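About Strand Bookkeeping & Tax

Last updated: January 2, 2026

We look after the books, the payroll and the tax returns of small businesses and people who work for themselves, from two rooms over the chemist's in Cudport.
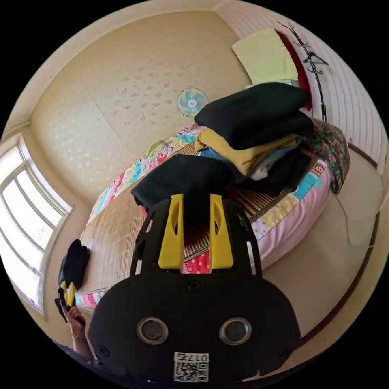
Malou Vestergaard remembers asking on her first visit whether she was too small to bother us, and being told to put the kettle on and tip the envelope out on the desk. She had been trading for two years by then and hadn't claimed a penny of her mileage. Most of our clients come to us in much the same state, a bit embarrassed and a bit behind, and we are quite used to it. Please don't tidy up first on our account!

How we started

The practice was set up by Joaquim Marinho, who had spent a good part of his working life in the accounts office of a haulage firm and had grown tired of seeing the drivers and fitters come in every winter with letters they couldn't make head or tail of. He began by helping them at his own kitchen table in the evenings, then at a borrowed desk at the back of the stationer's, and when the desk got too full he took the lease on the rooms we have now (the stairs are steep, but there is a rail, and we will gladly come down to you if you ring the bell). The name comes from the street he lived in at the time. People do sometimes phone us about beach huts.

There are 4 of us today, and between us we look after 400 clients. Some have been with us from the kitchen table days. We have hairdressers, roofers, childminders, a piano tuner, several cafés and a good many people who have a job in the week and a small business on the side, and who are surprised to learn that the side business needs a return of its own.

What we do

The bulk of our work is the yearly tax return, which we prepare from whatever records you keep. If you like spreadsheets, send us a spreadsheet. If you keep everything in a biscuit tin, bring the tin, although we may gently talk to you about a second tin. We also run weekly and monthly payrolls, register new businesses for VAT when the time comes, and deal with the tax office by letter and telephone so that you don't have to sit listening to the music.

A part of the job we are especially fond of is the first meeting with somebody who is just starting out. It is free, it takes as long as it takes, and we talk through what to put aside, what counts as an expense and what sadly doesn't, and whether you would be better off as a sole trader or a limited company. Quite often our advice is to stay as you are for another year and see how things go – we would much sooner say that than sell you a company you don't need.

What we charge

We agree a fixed fee with you before we begin and we don't run a clock on phone calls. If the work turns out bigger than either of us thought, we ring you before doing any more of it. Fees can be spread over the year by standing order, and plenty of clients prefer it that way.

Our second office

Two winters ago we took over the clients of a retiring bookkeeper in Bralness, and we kept her old office on so that people there wouldn't have to travel. It is a small place with a very good radiator. Somebody from Cudport is there on most mornings, but do ring before you set out, particularly in February, when we are catching up after the January rush and the hours get a little patchy. Papers can be left in the box inside the door at either office, in an envelope with your name on the front, please, and a phone number if it has changed.

A word about your papers

Everything you give us is kept locked away and comes back to you when the return has gone in. We now use a program called Gelulska for sharing documents, and you will get a login when you join us. You are under no obligation to use it. Many of our longest-standing clients have looked at it politely and carried on bringing carrier bags, and that suits us very well too.

Getting in touch

Call in, telephone, or drop a note through the door. We answer the phone ourselves, and if it rings out we are with somebody and will call you back the same day.

Recent items
Working from home: what you can put through the books
Taking on your first employee
Van, car or bicycle? Travel costs for the self-employed
Paying in instalments when the bill is more than you expected
New opening hours at Bralness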